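Notes for session 5, Everyday Objects and Their Claims. Read these before the seminar and bring one packed lunch item, unopened.

## Where we had got to

Last time we took apart the "desk or dining table" question and agreed, more or less, that the furniture trade has done well out of pretending there is one. Mizanur Karunaratne's chapter on shared surfaces argues that a household with a single table will develop zones: food at one end, paperwork at the other. I have my doubts. He visited 12 flats, all of them tidied in advance by people who knew he was coming, and he takes the zones at face value. Anyone who has eaten toast over a gas bill knows how long a zone lasts.

The Selvanayagam reading goes the other way and says that objects on a table have no proper place, only a last place. I find this more useful, though she overdoes it by the end and you can skip the final section.

## The plate that isn't serving food

A plate is sold as tableware. Look in any kitchen and you'll find plates under candles, under plant pots, under keys. The Rellitz catalogue (extracts in the reading pack) calls this "secondary use" and offers a range of trays at several times the price of a plate to put a stop to it. Treat the phrase with suspicion. Secondary to whom? The plate has a flat middle and a rim. It keeps small things together and it wipes clean. A tray does the same and costs more.

The same goes for the pen holder. Mesh cups are nearly all alike, and the claim that one of them "organises" anything is a claim about the person who owns it. A cup on a plate with one marker in it is two containers and hardly any contents, which is a fair picture of most storage advice.

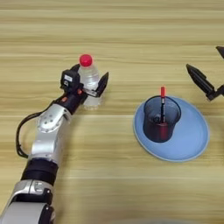 *Fig. 1. Bottle with red cap, blue plate, mesh pen holder, wooden tabletop.*

Use Fig. 1 for the first exercise. Write down which of the things on the table you would call kitchen and which you would call office, then strike out any answer you reached only by knowing what the shop calls it. In February the group came close to a row over the plate, and I'd be glad of another.

## The bottle

Bottles get their own section because the claims made for them are the worst. The Pakex leaflet in your pack says that ridges in a plastic bottle give "confident grip". Do they? Ridges stiffen a thin wall, and that alone would explain why so many bottles have them. Look at Fig. 1 again: the ridged sections are near the base, and the bottle is held at roughly mid-height. One bottle proves nothing, but the leaflet doesn't offer even one.

Then there is the cap. A bright cap is easy to find on a cluttered table, and I'll grant that much. Grulletti's brochure goes further and says that coloured caps "encourage hydration". The evidence is a survey of 1000 customers, 70 per cent of whom agreed that they liked the colour. Liking a colour and drinking more water are separate matters. Be ready to say what sort of test would connect them, and who would have to be left out of the sample.

## For the seminar

1. Clear one table at home, put back only what you use in an evening, and note where each thing ends up. Don't tidy for my benefit.
2. Find one product description that uses the word "solution". Rewrite it without the word and see what is left.
3. Read Karunaratne again, pages on the kitchen table only. Mark every sentence that depends on something he was told and didn't see for himself.

Written answers to task 2 should fit on one side of paper. Longer ones will be returned unread. The lunch item is for the packaging exercise at the end, and you may eat it once we've finished arguing about the wrapper.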